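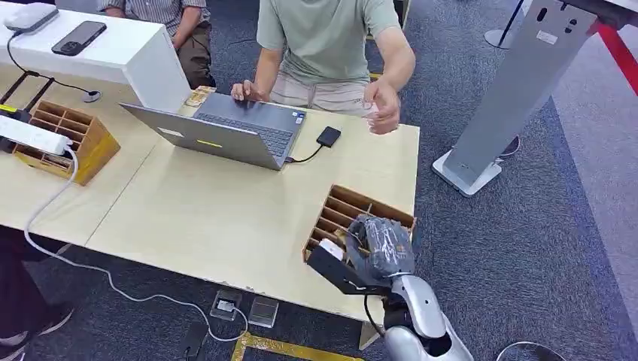

My desk organizer has a great many slots and I own, at a generous estimate, nine things worth putting in them. I bought it in March from a shop in Tavport that also sells lamps and one kind of jam. It was marked down from 43 dollars, which should have told me something.

The trouble with small compartments is that they make you feel you ought to have small things. So now I do. Erasers. Spare keys to a house I moved out of. A bag of 200 paper clips, and I haven't clipped paper to other paper since college.

Cables are the real problem, and cables don't fit. The one for the hard drive lives on the table, with the drive, next to the laptop – all my tax returns and 2000 photos of the same beach in there. The phone charger wanders off most evenings and comes back by breakfast.

Next weekend I'm going through the bottom row. I think there's a tooth in it.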